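Tips > Living room > Tables and surfaces

Keeping a carpet-covered table clean

Wed 11 July
By Anas Zaki

A table with a carpet top is a pleasant thing to sit at. It is quiet, cups don't clatter on it, cards are easy to pick up and it is warm under the elbows in winter. It is also the worst surface in the house for crumbs. A wooden table can be wiped in ten seconds. A carpeted one holds on to everything you drop, and a damp cloth only pushes it further in.

We have had ours since April last year. The top is an ordinary board with a carpet offcut fixed over it, and it gets used every evening for games, snacks and the odd jigsaw. These are the things that have worked for us, and a few that haven't.

Crumbs first, then anything else

Always deal with dry bits before you touch a mark. If you wet the pile while there are crisp crumbs in it they go to paste, and then you are picking at them with a fingernail.

Use a stiff clothes brush and work in one direction, towards the nearest edge, with a dustpan held underneath. Short strokes. Then go over it with the small upholstery nozzle on the vacuum cleaner. The big floor head is too heavy and will pull at the edges if they are only glued.

If the carpet is not fixed down, take it outside and shake it. Ours is fixed, so it gets the brush most nights and the vacuum once a week.

For hair and fluff, put on a damp rubber glove and drag your palm across. It gathers into a roll that you can lift off.

Crisps and other greasy snacks

Crisps are the main trouble, partly for the crumbs but mostly for the flavouring, a fine coloured powder full of fat and salt. On a short, fuzzy pile it shows as a dull patch after a few weeks.

Tip crisps into a bowl and put the bowl on a tray. A tube lying on its side will roll if anyone knocks the table, and if the lid is off you get a fan of crumbs across the carpet. Stand it up or put it away. The same goes for bags. A bag on its side with the top scrunched up looks closed and isn't, so fold the top over twice and peg it.

Pick up the little strips and ties from packets as soon as you open them. They catch in the pile, and they are bad for a vacuum cleaner if they wrap round the brush.

If grease does get in, sprinkle on bicarbonate of soda, leave it for an hour and vacuum. Do it twice if you need to. I tried cornflour as well and it was no better, and harder to get out.

Spills

Blot, don't rub. Everyone has heard this and everyone rubs anyway. Fold a tissue or a piece of kitchen paper into a pad, press it down with the flat of your hand, lift, turn to a dry side and press again. Keep going until nothing more comes up.

Plain white tissues are the ones to use. Coloured paper napkins can leave dye behind once they are wet, and I have a faint pink corner to show for it. Tissues with lotion in them leave a film, so keep those for noses.

For tea or squash, follow the blotting with cold water dabbed on from a cloth, then blot again. For anything sticky, add one drop of washing-up liquid to a cup of lukewarm water. Use as little as you can. There is a board underneath, and if that gets soaked it takes days to dry and can smell.

Stand a fan so that it blows across the top until the carpet is dry, and don't put boxes back on it before then. Card draws up the damp and printed card can mark the pile.

What to keep on the table

Very little. I would have the tissues within reach, because the time you need them is the time you don't want to go to the kitchen. Long boxes and tubes are best laid lengthways and side by side if they have to be there, away from the edge where sleeves go.

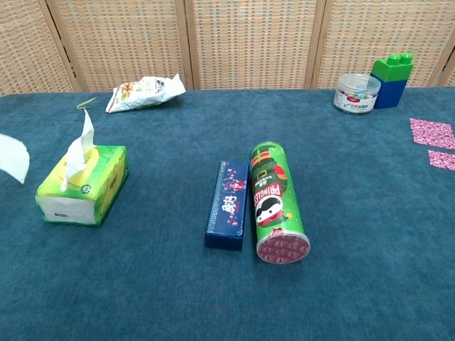

Ferreira wrote in to disagree about the bicarbonate of soda, saying it had left a pale bloom on a dark carpet top that took three goes with the vacuum cleaner to shift, and that a barely damp microfibre cloth at the end would have saved the bother. That is fair. On dark colours try it first in a corner, use less than you think, and finish with the cloth.

Behind and underneath

If the table stands in front of a woven screen, or against anything else with a weave, do that at the same time. Dust and fluff from the carpet settle in the gaps. A dry paintbrush, the 12 mm sort, gets between the strands, and the vacuum nozzle held close takes away what the brush loosens. Go top to bottom and do the table last, otherwise you will be doing it twice.

Check the edges of the carpet every few months. If a corner is lifting, brush out whatever has got under it before you glue it down again — any grit left there will make a lump you can feel. Use a thin layer of fabric glue and weight it overnight with a few books, with greaseproof paper in between.

Trim loose threads with scissors. Don't pull them.

Related tips

Getting candle wax out of a rug
How to store opened snacks so they stay crisp
Cleaning rattan and cane without soaking it
Felt pads for chair legs: which ones stay on
Making a jigsaw board from a carpet offcut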